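Ward and physio area walk-round — checklist with comments

Site: Grecu rehab unit, ground floor
Date: 2020-10-20
Done by: Mircea Barbu
Copy to: unit manager, Mesent (cleaning contract)

Marking: OK / Fix / Urgent. Comments where needed. Sorry for the shorthand, did most of it standing up between patients.

1. Entrance and screening desk

Hand gel at door — OK. Full.
Hand gel at lift — Fix. Empty when I got there at start of shift, still empty after lunch.
Masks at desk — OK. One box open, spare underneath.
Thermometer — OK but the battery sign is flashing. Spare batteries are in the stationery drawer, not the first aid drawer where the sheet says.
Visitor questions sheet — Fix. Old version still on the clipboard, the one that doesn't ask about loss of smell or taste. Bin it please. New one is on the shared drive.
Floor markers — two have peeled. People trip on the corners, have pulled them up for now.

2. Corridor (walking test route)

Length marked — OK. Tape at both ends and every 3 metres between.
Clear of clutter — Fix. Linen trolley parked halfway along again. Moved it, it came back. We can't do a six-minute walk with a patient steering round a trolley, the distance means nothing then and we can't compare with the one from admission.
Chairs for rest stops — one at each end, OK. Want one in the middle as well. Post-Covid patients are stopping much sooner than the old COPD group and they don't always tell you in time.
Handrail — OK left side. Right side loose by the store cupboard, one bracket. Urgent. Reported by phone already, no job number yet.
Windows open for airing — OK, though cold by the afternoon. Patients asked for cardigans, reasonable.

3. Oximeters and monitoring

Finger oximeters — 9 on the list, 9 found. Two were in a coat pocket. Not naming anyone.
Cleaned between patients — mostly. Watched for an hour, missed once. Had a word.
Nail varnish and cold hands — reminder card is missing from the wall. Readings on cold fingers are rubbish, warm them first and wait for it to settle before writing anything down.
Stop rule posted — Fix. Card says stop if the patient feels unwell. Too vague. Needs the saturation figure agreed by the chest team, in large print. Waiting on them.
Blood pressure cuffs — large cuff has a slow leak. Labelled, do not use.
Breathlessness scale — OK, laminated, wiped down.

4. Physio room

Max people in room — sign OK. Kept to when I looked in.
Mats — OK. One split seam, tape won't do, you can't disinfect tape. Take out of use.
Exercise bike — Bekano service sticker is in date. Seat clamp stiff.
Footwear — Fix. Two patients doing balance work in loose slip-ons. Needs to be a closed shoe with a back, or bare feet on the mat if they have nothing else. Families can drop shoes off at the desk in a named bag. Please put it in the admission leaflet, we say it every week and it isn't writen down anywhere.
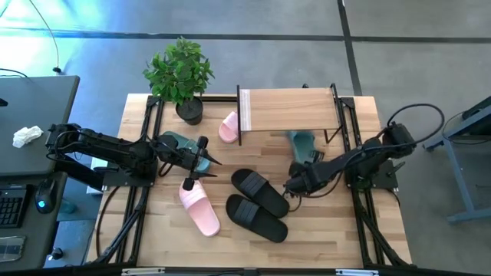 Resistance bands — one per patient, named bags. OK. Throw out at discharge, don't wash and reuse.
Spirometry — not being done in this room, correct. Sign on door says it is. Remove sign.
Wipes — OK, but the lids are left open and they dry out. Close the lid.

5. Oxygen

Cylinders stored upright and chained — OK.
Gauge check — one below the line, swapped.
Portable set for the walking test — OK. Tubing long enough now, last month it wasn't.
Trip risk from tubing — talked through with the two new staff. One person carries or wheels the cylinder, slightly behind, never in front. Don't pace the patient.
No smoking sign by the rear door — faded. Fix.

6. Staff room

Number of chairs — too many again. Somebody brings them back in. This is where we'll catch it from each other, it won't be on the ward.
Window — OK.
Mugs — own mug, take it home. Fridge needs doing.
Symptoms reporting — asked four people, three knew who to ring. The fourth said she'd "see how it goes overnight". No. Ring the same day, even if it's only tiredness and no fever. Mine started with tiredness and I was flat for a fortnight.

7. Paperwork

Cleaning log — signed up to yesterday. Today blank at 2pm.
Follow-up calls — 38 patients on the list, no one's overdue. Good work by the Rileck clinic lot.
Fit test records for masks — two expired. Both booked.
Emergency call bell test — physio room OK, toilet OK, corridor took 60 seconds for anyone to come. Too slow. Retest this week at a bad time of day, not a quiet one.

Urgent: handrail bracket, corridor bell response.
Can wait till the December round: bike clamp, smoking sign, fridge (well, sooner if posible).

Anything I've got wrong, write it on the copy by the desk — pen please, pencil rubs off with the wipes.

M.B.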